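Bench notebook, Wednesday, after lunch

Picking this up where I left it, with the cup question, which I said I would stop arguing about and have not.

Nevzat Ersoy still says the paper cups are fine for the toy ball game. His case is that everyone has thrown a small ball at a paper cup, everyone knows how it goes, and a thing people already understand needs no instruction sheet. I grant the last part. I don't grant that a cup is a good target because it's a familiar one. A paper cup is light, it tapers the wrong way for standing up, and the rim gives when you lean on it. If I set out to design something that falls over when hit near the top, I'd end up close to a paper cup.

The quote from Wellstead is for 3000 cups, minimum. We would use 500 in the first run if the first run happens in March, which I doubt. The rest sit on the shelf over the sink getting soft. Nevzat calls that stock. I call it a shelf we can't use.

Then the balls. The little orange basketballs with the black seams are the one part of the kit I have no complaint about. They look like what they are. A kid will pick one up before reading a word on the box. What I don't trust is the claim in the Pletell sheet that they "drop cleanly into any standard cup." Which standard? The sheet doesn't say. I asked, and got the same sheet back with a nicer cover.

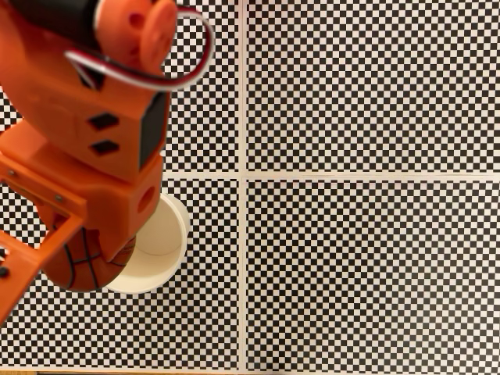
What matters to me is the rim. A ball that comes down dead center tells you nothing, any opening wider than the ball will take it. The case I want written up is the ball that comes down partly over the edge, because that is where most real throws by a seven-year-old are going to land if they land anywhere near. Does it roll in, does it roll off, does it take the cup with it? I have opinions on all of these and no numbers, and neither does Nevzat, though he talks as if he did.

Method, such as it is. One upright cup, one ball, let go from a low height over the left side of the rim, then over the right, then the center for comparison. Empty cup first. After that the same again with a spoonful of dry rice in the bottom. Change the cup when the rim stops being round. I'd like the person judging the rim to be somebody other than the person who wants the cups to pass, and I include myself in that, the other way around.

The checkerboard stays down on the bench. I was against it at first because I thought it was decoration. I've come round part of the way: if a cup shifts by half a square you can see it against the pattern, which beats two people squinting at plain white and each seeing what they came in to see. My remaining gripe is that it is made of 4 separate panels, and a cup standing over a join is not standing on the same thing as a cup in the middle of a panel. Keep off the joins. I've written this on the whiteboard twice and it has been wiped off twice.

The Dudek people suggested gluing the cup to a cardboard base and calling it a feature. Maybe. It fixes the tipping and does nothing for the rim, and then the cups no longer nest, so the box gets bigger and Nestden's price for the box goes up with it. I'd want to see that price before anyone gets excited.

Also open: whether white is right for the cup. White shows every thumbprint and it will be grey by the second afternoon in any house with children. Nevzat says nobody buys a game for how the cup looks on day two. He may be right. I'd still rather see a used one next to a new one before we print anything.

To do: rice. Ask Wellstead if the minimum is really a minimum. Third attempt at the note about the joins, in marker this time.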